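Kitchen Corners and Small Tables: Our August Gallery

Posted 3 August 2021 by Nasrin Jafarzadeh

Hello again, and thank you for all the kind messages after the last gallery, which kept me going through a very soggy fortnight. I had asked readers to send in their tables, by which I meant any surface where things get put down and played with and argued over, and you sent me 193 of them, which is a great many tables for one woman and a slow computer to get through. I have looked at every single one (some of them twice, with a biscuit) and I enjoyed myself enormously.

For anybody new here, a quick word on how I go about it. I don't choose the tidiest or the grandest. I like a surface that has something on it, a pot, a plate, a toy, a bit of yesterday's post, and I like it best when the colours have found each other without much help. Last year I was very strict about daylight and turned away some lovely things because of it, and I've regretted that ever since, so this time I have let the lamps in too.

The gallery will grow through the month. I add to it in the evenings, usually after supper, and I write the captions as I go, so please forgive me if they wander. If you have sent something and can't see it yet, do be patient with me, as I am working through the folder in no order at all. The old page had 629 comments on it by the time I closed it, and I did read them all, even the long one about trivets.

A few of you asked what I was hoping to find more of, and the answer is toasters! I have a real weakness for a coloured toaster. My own is a plain one I bought from Stinar when we moved in, and it has never let me down, but every time I walk past the window at Onishi I stop and look at the pale green ones and the yellow ones and think that breakfast would be a more cheerful business altogether. My sister says a toaster should be white and live in a cupboard. We have agreed not to discuss it.

Building blocks were the other thing. There is hardly a family table in the folder without one somewhere on it, and I have grown very fond of them as little spots of colour. I keep a jar of odd ones on the sill in the kitchen at Galen, left over from when the children were small, and I still find one under the dresser now and again, usually with my foot.

Mint and marble
I do love this green against a grey marble pattern, with those big black spirals on the white walls behind (so bold, and drawn by hand by the look of them). Four blocks are out on the tabletop, an orange-brown one keeping company with a black one, a red one resting at an angle next to them, and a green one standing by itself with its round studs showing. And there is a mint-green toaster, so you can imagine how pleased I was.
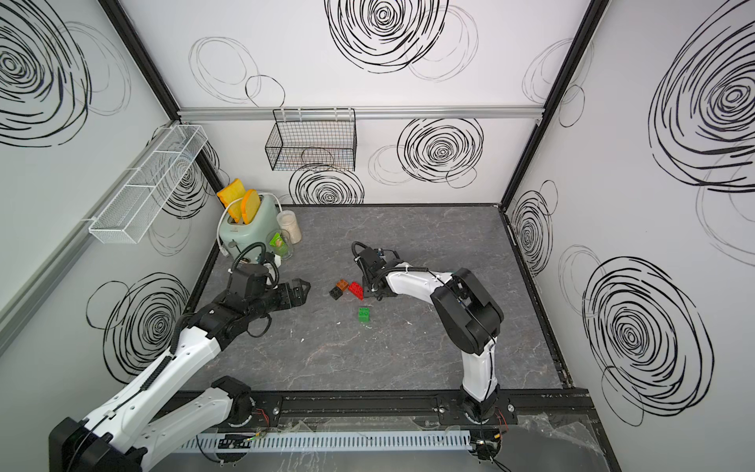
Sending in your own
The folder stays open until the end of August. Up to 3 pictures each, please, and do give each one a title, even a silly one, as it helps me enormously when I come to write the captions. Tell me a little about your table too if you feel like it, where it came from or what usually gets eaten at it. You can send them through the form on the contact page, or post prints to me at Trirasari, Box 3097, and I will scan them myself. I can post your prints back if you put your address on a separate sheet, and please write on the reverse in pencil, as ink does come through.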